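Freight Notes: The Gill Spur and the Two-Day Promise

The Kedley economic development office has a new brochure out, and it would like you to know that a shipper based here can reach 400 towns within two days by truck. The same number was in the last brochure. I asked the office how it was worked out and got a polite reply saying it came from the previous edition.

I don't doubt a truck can leave Kedley at six in the morning and be a long way off by the following night. Trucks do that from nearly anywhere with an on-ramp. What the shippers who read this newsletter keep asking is what happens in the first 20 miles, between the loading dock and the interstate, and on that the brochure has one sentence and a drawing of a bridge.

The Tratley Road bridge still carries a weight limit. Anything heavy goes the long way past the grain elevator, through two school zones and over a grade crossing where the gates seem to come down whenever they feel like it. One furniture maker told us the detour eats up most of an hour on a bad afternoon. The brochure calls this "direct highway access."

Then there is rail. The plan to reopen the Gill spur has been announced three times now, each time with a slightly different map. The latest version has the track ending at a transload yard on the old cannery land, where boxcars would be emptied onto trucks for local delivery. It could be a fine idea. Small plants that can't fill a train of their own might fill a car now and then, and a car holds a good deal more than a trailer does.

But a spur needs a railroad willing to switch it, and I have not seen anything in writing that says how often a crew would come. Once a week is a very different service from every morning. If your resin is sitting in a yard 7 miles away waiting for the next local, the cheap rate stops looking so cheap. The county says the schedule will be "market driven." I read that as meaning there isn't one.

The building that would anchor the yard is the Stulitz warehouse, empty since the paper company left. Floor load is good, by all accounts, and the doors are on the correct side for once. The roof is another matter. The county's summary lists it as "serviceable," and I would want to hear that from a roofer before signing a lease.
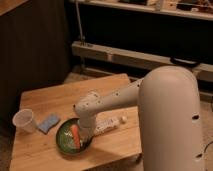 A robot arm reaching into a green bowl.

So what would change my mind? A signed switching agreement would go a long way. So would a date for the bridge work, even a late one – truckers can plan around a late date, but they can't plan around "upcoming." And I'd like to see rates quoted for a real load going to a real place, with the detour counted in.

The county takes up the spur again in October. Comments can be left at the front desk of the Kedley office until then, and if you move freight over Tratley Road, put your extra miles and hours in yours.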